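Gripper comparison, kitchen bench: pre-run safety checklist with comments
Unit under test: Stitano two-finger gripper, second visit
Compared against: Larora adaptive gripper
Checked by: Arsen Yurchenko
Comments read and answered by: Pylyp Yurchenko
Date: 13th June

1. Emergency stop
Pressed and released 6 times from the operator's chair. OK.
Comment: the stop holds the arm where it is. It does not open the fingers. The Stitano leaflet says "safe release on stop" and I have yet to see it. Marked as a fail for the gripper, pass for the arm.

2. Speed and force limits
Arm speed capped at 300 mm per second. Grip force set to 40 N on both units.
Comment: the Stitano controller shows a force figure on screen, but I can't find what it is measured against. Use the hand gauge until they tell us.
PY: Asked them in January. No reply. Use the gauge.

3. Cables
No bare wire, no pinched sections, connectors tight by hand.
Comment: still too much slack for my taste. Black cable loops around the lower part of the arm, and there are plenty of things on this counter for a loop to catch. Passed for slow runs only. The Larora unit goes through the same check before we swap, no shortcuts for being the favorite.

4. Counter and reach
Walk the arm through its range by hand before the first powered move. Look at what stands next to the gripper as well as what it is meant to pick up.
Comment: parked over the back of the counter, the gripper has the dark canister on one side and the wooden drawer box on the other. The tall knob on the canister lid worries me more than the box does. Stitano's planner is supposed to avoid both. I'd want to see it do that before I believed it. 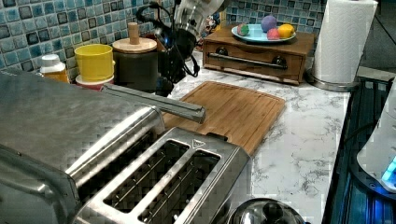

5. Handles and edges
Long bar handle over the cutting board: treat as an obstacle, full length, including the rounded end. Same for the bar on the drawer.
Comment: the planner treats thin bars as optional. Log 1463 has the details. Add a keep-out zone by hand on every setup.
PY: Agreed, and add it for the Larora too so the comparison is fair.

6. Toaster
Unplug at the wall before any run. Nothing goes into the slots, fingers included.
Comment: Stulteo's test sheet lists a toast pick. Not on my watch until item 1 is fixed.

7. Small soft objects
Start with the colored balls on the blue plate, lowest force first.
Comment: a good grip on a soft ball proves very little. Score it, but don't put it at the top of the report – Dumitrescu will quote it.

8. Result
Cleared for slow runs with one person at the stop. Not cleared for unattended use. Items 1 and 2 stay open.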